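14 shares · 2 comments

Hi Charito — quick one on the gripper comparison for October. We've now put both candidates, the Ferkham and the Layug, through 500 simulated picks each, and I'm leaning Layug. The Ferkham closes faster but it kept dropping the thin stuff, and I had to retune the controller twice before it would behave near a table edge.

I've spent $1445 of the Landum money so far, mostly compute, plus $200 on a spare wrist camera mount for the real arm. Still to do: the other 2 camera positions, and a proper go at the office room. It's got tiled walls and swivel chairs around a white table, so there's plenty for the arm to bump into. I'll send the Hargate logs once they're tidied up.

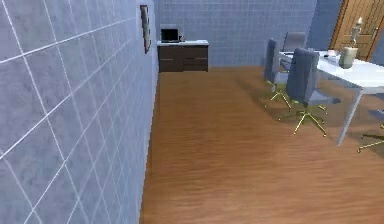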